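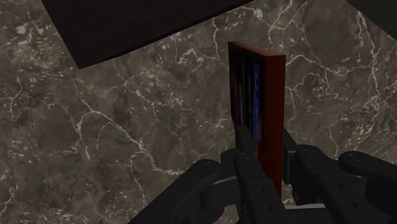 Attachment 1: simulated hand holding the upright item over the marble surface, wrist view.

Ticket: Grasp passes in sim, policy still drops item
Product: Vendley teleop recorder
Site: Zesidcombe
Status: reopened 20th April

Reopening this. The last reply says the 174 demos we recorded by remote control are "clean" and the fault must be in our training setup. I don't buy it.

Look at the attachment. One finger is up against the front face and hides the lower part of the blue stripe. The recorder labels this step "grasp stable". Stable according to what? As far as I can tell the label only checks that the finger joints stopped moving.

Tried so far:
- Replayed 78 demos with the glove offset set to zero. Same drops.
- Switched from the Lapiņa glove to the plain hand controller. Fewer drops, but the operator takes longer and the thumb mapping is worse.
- Raised contact stiffness to 2,000 as support suggested. Fingers jitter. Put it back.
- Brighter lighting preset. No change, and I didn't expect one.

Support also told us to "collect more demos". We did that in September and got more of the same bad labels.

What I want: the per-finger contact force for 5 demos of your choice, exported from the Zadholm build, next to the label the recorder gave each step. If the forces look fine I'll close this myself. Until then please don't mark it resolved.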